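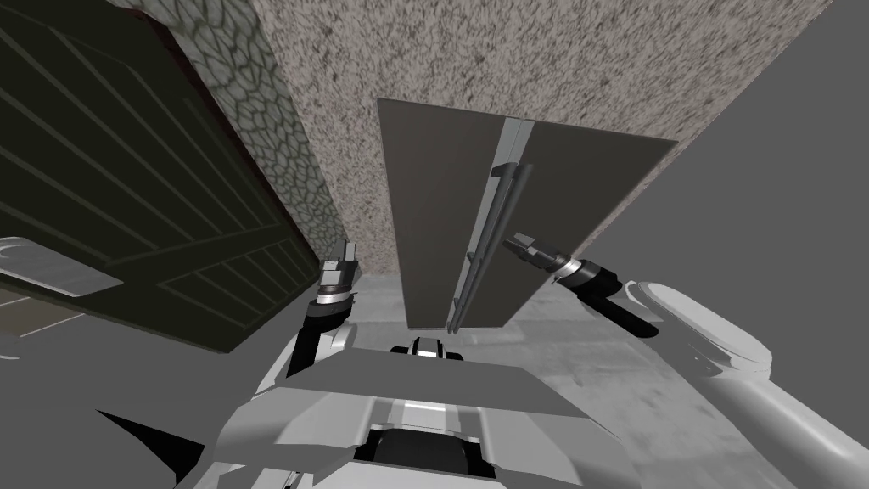 Slide 1: The fridge job

29th May
Speaker notes, by the kitchen projects lead, Darnau

Right, leave this one up while people find seats. It's a simulated kitchen, so don't let anyone think we've got a granite wall at Sirnley (I wish!). Point out the two long handles side by side on the fridge, and the gripper close to them on the right. Doors are the bit I get asked about most, so start there.

Slide 2: What the work was

Before December, whoever opened up at Sirnley did the fridge round first. Open, check dates, move things forward, shut, next one. 25 fridges over two floors. I did it myself for a winter and my shoulder still remembers. Ask who in the room has done a stock round, there's always a few hands.

Slide 3: What we're handing over

Only the opening and the looking, for now. Tanui runs the practice in simulation and we get a list of door attempts each morning. The last list had 414 on it and 412 were marked as clean opens. Don't oversell this! A pretend door doesn't have a sticky seal or a milk crate parked in front of it. Denine has the older fridges, so they go last.

Slide 4: What changes for people

Slow down here, it's what they came for. The early start moves back by 18 minutes, and yes, we argued about whether that's paid (it is, same hours, the time goes to prep). Throwing food out stays with a person. Some of the team miss the quiet round on their own, and I get that, I rather liked it too.

If someone asks about jobs, say what we told staff: no posts go this year, and I can't speak for the year after.

Slide 5: Questions

Have the rota handout ready. Water's by the lectern.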